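## 双腕ピッキング班 活動報告(11月号)

学園祭の展示が終わり、班の作業は競技会向けの課題に戻った。課題名は「売店」。左右の棚に並んだ菓子類から指定の品を取り、中央のかごに入れる。逆にかごの品を棚へ戻す手順も採点に入る。今年度の規定では両腕の使用が必須になり、片腕だけで完遂した試行は得点が半分になる。昨年度の単腕用プログラムはほぼ流用できないため、教示データの収集からやり直している。

### 作業環境

机は白天板のものに統一した。以前の木目天板では物体検出が模様に引っ張られ、とくに茶系の包装で誤検出が目立った。天板を替えてからは、しきい値を下げずに済んでいる。棚は透明アクリルのひな壇で、左右とも中央に向けて斜めに置く。角度は天板裏に貼った型紙の写しで管理しており、机を動かした場合は必ず型紙に合わせ直すこと。目視で合わせた日のデータは、あとで見ると棚の先端がずれており、学習から外すことになった。

かごは水色の樹脂製で、側面に通気用の穴がある。この穴が曲者で、指先を壁に沿わせて下ろすと引っ掛かることがある。対策として、かごに入る動作では壁から指先を離す経由点を必ず置く。かごの奥にはルービックキューブを置いて、奥側の余裕を見る目安にしている。腕がかごの縁を越えて行き過ぎると当たる位置にあり、衝突時の確認が容易である。 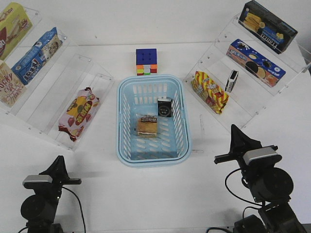 腕は手前の両隅に据え付けてある。制御用PCは左右で共用し、指令の送信周期をそろえた。当初は左右別々のPCで動かしていたが、記録の時刻合わせに手間がかかり、両腕の動作を並べて見るとき前後関係が信用できなかった。共用化にあたり、通信まわりは班で保守しているライブラリ「Voriveo」に一本化した。旧ライブラリの設定ファイルは読めないので、手元に残している班員は変換してから使ってほしい。

配線は腕の外側に余長を取る。余長が足りないと手首を回したときにコネクタ側へ力がかかり、長すぎると机上を掃いて品物を倒す。今のところ、手首を可動範囲の両端まで回し、どちらでもケーブルが張らない最短の長さを基準とする。結束バンドで関節をまたいで固定しないこと。

### 教示データの収集

今月の収集は33本。うち22本を学習に使用し、残る11本は除外した。除外の内訳は次のとおり。

- 開始姿勢のずれ
- 手首カメラの映像欠落
- 操作者による途中の持ち替え

持ち替えそのものは禁止していない。ただし、同じ品で持ち替えのある試行とない試行が混ざると、再生時に指の開閉が中途半端になる傾向がある。次回からは持ち替えを含む試行に印を付け、別の組として保存する。保存先のフォルダ構成は共有ノートに書いた。ファイル名に日本語を使うと集計スクリプトが止まるため、英数字に限る。

操作者は1本ごとに交代せず、3本続けて行ってから交代する方式に改めた。毎回交代すると開始までの待ちが長く、操作の癖も落ち着かない。一方で同じ人が長く続けると後半の動作が雑になる。3本はその折衷であり、根拠のある値ではない。異論があれば例会で出してほしい。

### 把持についての所見

箱物は比較的安定している。直方体の向きが推定できれば、指を面に平行に当てて挟むだけでよい。難しいのは袋物で、中の空気の量によって厚みが変わり、同じ開き幅で下ろしても当たる場所がそろわない。縞模様の袋では、指が袋の端だけをつまみ、持ち上げる途中で回転する失敗が続いた。つかむ位置を袋の中央寄りに移したところ改善したが、強く挟むと中身が割れる。割れた品は採点で破損扱いになるため、把持力の上限は箱物より低く設定している。

透明な棚にも注意が要る。深度の値が棚板を突き抜けて天板側を拾うことがあり、高さをそのまま信用すると指先が棚に当たる。現行版では、棚の段ごとに下限の高さを表で持ち、計測値がそれを下回った場合は表の値を使う。段の順番を左右で取り違えた版が一時期共有されていたので、手元の表を確認すること。

小さな黒い箱は、かごに入れたあと姿勢が決まりにくい。落とす高さを下げれば転がりは減るが、今度は手の甲側が縁に近づく。縁との距離を優先し、放す直前に一度停止させる手順を試している。停止を入れると所要時間は延びるものの、時間点より完遂点の配分が大きいので当面はこれで進める。
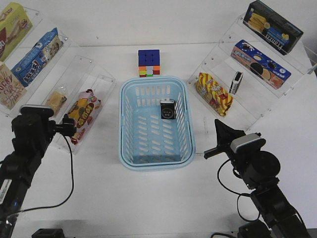
*水色のかごと左右のアクリル棚。かごの中に黒い小箱。*

### 評価手順

通し試験は、学習に使った配置と、品を入れ替えた配置の両方で行う。前者だけで評価すると、腕が品物を見ずに覚えた位置へ向かっていても気付けない。入れ替えは同じ段の中に限り、段をまたぐ変更は次の段階に回す。結果は成功・失敗の二値で記録し、失敗の場合は「接近」「把持」「搬送」「解放」のどこで起きたかを付記する。惜しかった試行を成功に数えない。

照明は天井灯のみとし、窓側のブラインドは下ろす。夕方に収集したデータと昼のデータを混ぜる場合は、片方に偏らないよう本数をそろえる。

### 連絡事項

予備の指先部品が残り少ない。印刷データは共有フォルダの「Dolan」に置いてある。積層方向を寝かせて印刷したものは先端から割れるので、必ず立てて印刷すること。旧形状の指先は取り付け穴の位置が異なり、混用できない。

作業前に原点合わせ、作業後に両腕の電源断とケーブルの点検を行い、点検表に記入する。電源を入れたまま腕の可動範囲に手を入れない。品物の並べ直しも同様で、停止を声に出して確認してから行う。

次回例会では、持ち替えデータの扱いと、段をまたぐ入れ替えを始める時期を議題とする。開始は17時、場所は工作室。各自、除外した試行の記録を持参のこと。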